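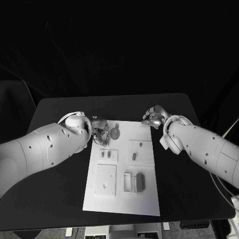

# hand swap log, April 6, 2018 (thread)

**1/** ok so. two arms, two hands, one sheet of little parts. trying to decide which hand we keep. posting as I go, so expect mess

**2/** contenders: the Skeketti hand and the Gimow one. Same arms, same controller (Liron), same parts. Didn't want to change more than one thing at a time. Learned that in February, painfully

**3/** parts are dumb shapes on purpose. Pegs, plates, a disc, an open tray, a couple of blocks. Pick up, move over, put down. If a hand can't do the fat gray block it's not getting near the small stuff

**4/** Skeketti first impressions: quick. Really quick. Closes before I've finished reading the log line. Also loud, sort of a zipper noise

**5/** Gimow is slower but you can tell it "a little more" and you get a little more. With Skeketti you get a lot more. or nothing

**6/** somebody asked about cycles. 2,539 closes on the Gimow so far, 1,656 on the Skeketti. Not even yet, I know. Evening it up tonite

**7/** calibration drifted again on the wrist. Restart Liron, rezero, go get coffee, come back, fine. No idea. Filed it 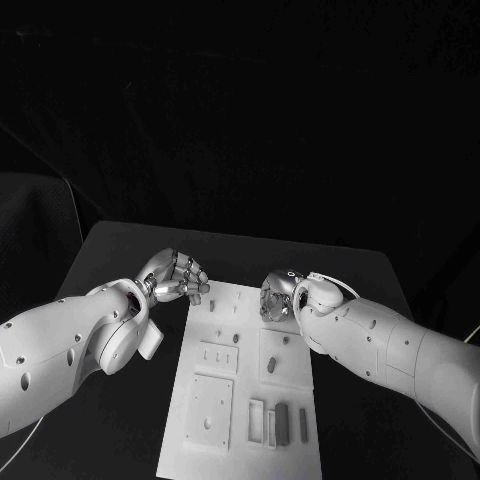 **Osvaldo Pellegrini**
*Test engineer, manipulation bench, Radulović*

**8/** pegs now. Both hands parked over the top of the board, fingers curled, before I let either one go down. I like to sit and look at the clearance for a minute. Not much room between them

**9/** the tiny pegs are the whole argument btw. Blocks, box, cylinder, anybody can grab those. A peg that small, you come in a hair too low and you're pushing the board insted

**10/** things I'd change on the Skeketti: softer fingertips, lower minimum force, a connector I can reach without taking the cover off. Please. My knuckles

**11/** things I'd change on the Gimow: thumb. It tucks under and then takes forever to come back out. Fine for pinching, annoying for everything else

**12/** @ the person asking why not cameras on the wrists: tried it, cable kept snagging on the roll joint. Head view only for now. Might revisit with a shorter lead

**13/** goal is 2,000 peg tries per hand, then I'll post the sheet with all the numbers, drops included. No cherry picking

**14/** leaning Gimow for pegs, Skeketti for the tray and the big stuff. Yes I know "buy both" is not an answer purchasing likes

**15/** back to it. Rezeroing the left wrist first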